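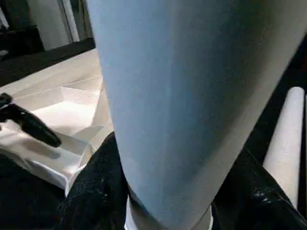

Gripper keeps turning the bottle when it lifts, competition in May

Posted by Jeston

Hello all. I am mentoring a student team at a technical school and we prepare for a small regional competition. The task has the name "Clear the Room": the robot must pick up household things and put them in a box. Our arm is a kit arm with two fingers and a small camera at the wrist. The difficult object for us is the tapered drinking bottle, the light blue one. It is wide on one side and narrow on the other.

When we close the fingers on the narrow part and lift, the bottle rotates between them and the heavy side goes down. We made 100 tries with the empty bottle and wrote all of them in the notebook. In 10 of them it stayed straight until the box. The students already changed the closing force from 694 to the maximum in the servo program, with no difference that I can see.
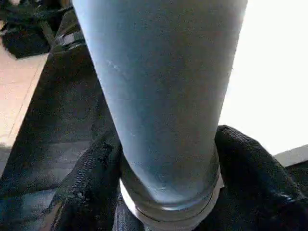

The rules permit to change the finger covers but not the fingers themselves. The arm must also go home by itself after each object. I would like to know if we should change the covers, or the place where we grip, or the program. The students prefer the program, naturally. Thank you for your patience with my English.

Gunther Ruppert

Good day Jeston. We had the same trouble in our club with a tapered vase, so I write what we did.

First, the place. Find the balance point by hand: lay the bottle across one finger and move it until it stays level. Put a small pencil mark there. With most tapered bottles it is much nearer to the wide end than the students believe. If your fingers open enough, grip there. If they do not open enough, go as near as you can.

Second, the angle. Two straight fingers touch a cone on a very short line, and around this line the bottle can turn freely. We turned the wrist a few degrees, so that the fingers lie along the side of the cone, and it became much better. More force did not help us either.
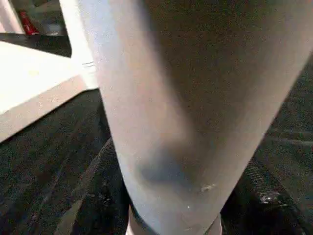 Third, the speed. Please look at how fast the first two centimeters of the lift are. Ours was at full speed from the beginning. We made a slow lift, then a stop of half a second, then the normal speed. It costs a little time but the jury in our competition counted objects and not seconds. Read your rules for this, they can be different.

I would leave the covers for last. Change one thing only, make your tries again, write it down. Otherwise the students will not know which change was the good one.

Skisari

try rubber bands on the fingers, worked for us

Le Roux

I agree with Gruppert (sorry, Gunther) about the balance point. Only one remark about the rubber bands: check with the organizers before. At our event a team had to remove them at the inspection, and then all their saved positions were wrong by the thickness of the band.

Also, train with the bottle in different directions, wide end near and wide end far. Our students always put it the same way without thinking, and the competition table was different.

Jeston

Thank you all. The balance point was indeed far from our grip, I checked it this evening with the bottle from the kitchen. Tomorrow the students will try the wrist angle first and the slow lift after. I will ask the organizers about the bands.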